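Automation practice — Unit 2 handout
Shared workspace rules, two-arm bench
Notes: Silvana Falcão. Read before the March lab.

Why we bother. Small arms, light loads, people get casual. Rules are the same for a small cell as for a big one — risk assessment first, then layout, then motion. Keep the written copy at the bench, Flivgate template is fine.
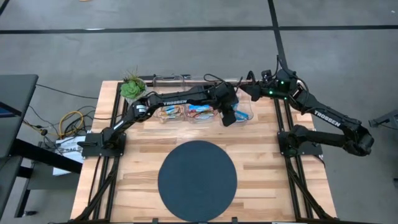 Reach overlap is the first line on the sheet. Each arm gets its own zone plus one shared zone, and only one arm holds the shared zone at a time. With the two grippers this close over the right-hand bin, you want an interlock in software, no trusting to timing. Also mark how far an elbow swings out past the table edge — the right one here goes well over the floor, so the keep-out line goes outside that, not at the rail.

Grip rules
Soft packaging: lowest force that holds. Check that wrapper and cable don't share a path, esp. near the wrist. Cable slack gets looked at every 900 cycles, full inspection at 4000. Log both.
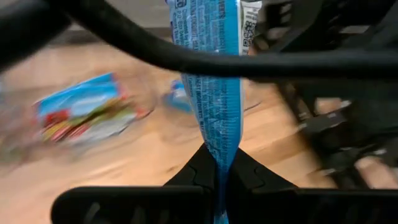 Floor and people
Cables off walkways. Stop button reachable from both sides. Anyone inside the line = arms in hold, no exeptions. Santosh Nigam's rule: say "clear" out loud and wait for the answer.

Low picks are the ones students rush. Approach from above, slow down for the last bit, close, pause, lift.
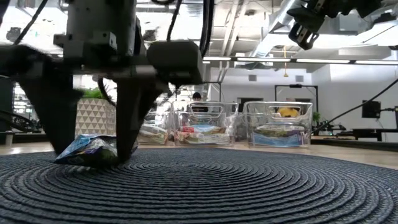

Same on the way to the bins — lift to transfer height first, then go sideways. Never drag across a rim. If a pick fails, back to home pose and log it, dont just retry.

Before start
- zones loaded, interlock tested
- work area checked
- status lights read, fault codes written down
- sheet signed (form 1107, Ghizlane Hamdy has spares)
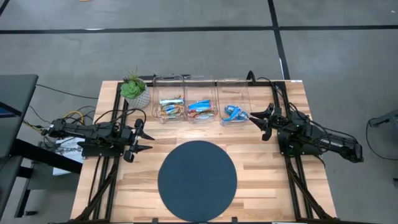 Fig. 4. Two-arm bench, grippers open, bins along the far edge.

For next time: read the Prenirska chapter on speed limits, bring one zone sketch each.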